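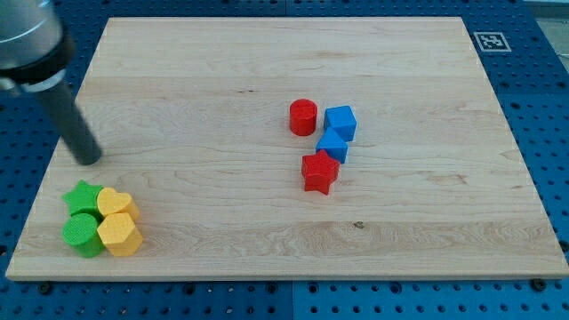 From: Chanida Wattanapong
To: Grindisham Toy Swap list
Date: November 25, 2018
Subject: Re: sorting shape blocks, what do you do?

Jaime Quintela wrote:
> Hi all, I picked up a big tub of plastic shape blocks at the Vilela
> sale and my two kids dumped the lot on the rug before I got my coat
> off. Stars, hearts, hexagons, cylinders, you name it. Do you sort by
> color or by shape? And do you let them play on the floor or make them
> use a table? Mine roll under the couch and I'm already missing a
> heart. Any tips welcome.
> Jaime

Hi Jaime,

Oh, I know that tub! We had one from the same sale in May and I've been finding pieces in my boots ever since.

We gave up on the rug pretty fast. What works at our house is a big wooden board, a light maple one with a few knots in it (my brother-in-law was going to make shelves and never did). It goes on the table, the blocks go on the board, and anything off the board gets put back before snack. The round ones still roll if you lay them on their sides, so stand those up on their ends.

As for color or shape, I started out all strict about color and my youngest was having none of it. She likes little bunches of four pushed up tight, two and two, say a green star and a yellow heart at the back with a green cylinder and a yellow hexagon in front. So now it's "make me a four" and we go around the board until she gets bored, which takes 40 minutes on a good day! My older one sorts by shape when he's putting them away, and I leave him to it.

Get the kind with the dimply tops if you're buying extras. I find them easier for small hands than the slick ones, and they don't slide around so much when you stack them.

For storage we use an old Tikgate cookie tin. Noisy, but the lid stays on. I tried drawstring bags first and the stars kept poking into the seams.

I think I have a spare yellow heart someplace, by the way. Might be a slightly different yellow from yours, but you're welcome to it. I'll bring it to the next swap, along with the 5 puzzles I promised Trinari Street.

Chanida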